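Stullard Garden Deliveries: Your Questions Answered

We get lovely emails every week and a lot of them ask the same things, so we've put the answers in one place. Have a read, and if yours isn't covered, drop us a line!

What do you deliver?

Potted shrubs, fruit trees, perennials, herbs, seasonal bulbs and our own potting mix. In spring the tomato seedlings take over the whole front greenhouse and we love every minute of it. The online shop shows only what is ready to leave the nursery, so if you can put it in your cart, we can bring it to you.

Where do you deliver?

Anywhere in Biston and up to 30 miles outside it. Type your zip code into the box at checkout and it will tell you right away. If you're just past the line, call us anyway. Sombat Yensuk plans the routes and he's very good at finding a way to squeeze in one more stop.

How much does it cost?

Delivery is free on orders over $70. Under that, it's a flat $4 no matter how many pots you order. Bags of potting mix count toward the total, and so do gift cards.

When will my plants get here?

Order by noon and we'll usually have them with you the next working day. Large trees (anything in a pot you couldn't comfortably carry yourself) go out on the big truck, which runs less often, and you'll be offered a choice of dates. We text when the driver is two stops away.

Do I have to be home?

No. Leave a note telling us where to put things - a shady porch is ideal. Please don't ask us to leave seedlings in full sun on a driveway in July, it breaks our hearts. For large trees we do need someone there to show us the spot.

Can you plant it for me?

Yes, and we really enjoy doing it! Choose "Plant it for me" next to any tree or large shrub. The price covers digging the hole, mixing in compost, staking where needed and a first good soak. We don't remove stumps or old root balls, so those need to be gone before we come. 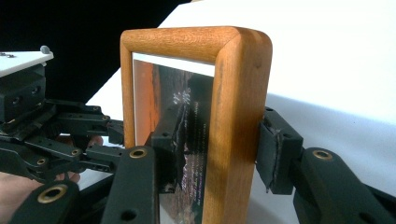
What if my plant arrives damaged?

Send us a photo within two days and we'll replace it or refund you, whichever you like. A few bent leaves are normal after a ride in a truck and will grow out. A snapped main stem is not normal, and we want to hear about it.

And if it dies later on?

Trees and shrubs are covered for one full growing season as long as they've been watered. Write to Spyros Hodžić at the plant desk before you give up on anything. Plenty of customers have sent him pictures of a "dead" fig that was only sulking, and he gets a huge kick out of the follow-up pictures with new leaves on them.

How should I look after new plants in the first week?

Take them out of the box the same day, water them well and keep them out of strong wind. Herbs and seedlings raised under glass need a few days to get used to the outdoors, so bring them in at night if it's chilly. Then plant away.

What is the Wongsuwan lime and why is it always sold out?

It's a compact lime tree that does beautifully in a pot, and the scent when it flowers is unbelievable. We grow it from our own cuttings, which takes time, so batches are small. Join the waiting list on the product page and you'll get an email before the next batch goes on sale. The next one is due in September.

Can I send plants as a gift?

Please do! Enter the other person's address at checkout and tick the gift box. We leave out the prices and add a handwritten card with your message. Birthdays, new homes, thank-yous - herbs in a Heker planter go down very well for all of them. The planter has a drainage hole and a saucer, and it's sturdy enough to stay outside.

Do you take back empty pots?

We do. Rinse them, stack them and leave them out when we deliver. Any size of plastic nursery pot is fine, even if it came from somebody else's nursery. We wash and reuse the good ones and send cracked ones for recycling.

Can I pick up my order in person?

Of course. Choose "Pick up" at checkout and wait for the text saying it's ready. We're at 511 Orchard Road, and the pickup shed is on the left after the gate. Come and look around the greenhouses while you're with us. Dogs on leashes are welcome everywhere except the seedling house.

How do I change or cancel an order?

Reply to your confirmation email before 5 p.m. on the day you ordered. After that the plants are being watered and loaded, so calling is quicker.

Last updated Tue 28 May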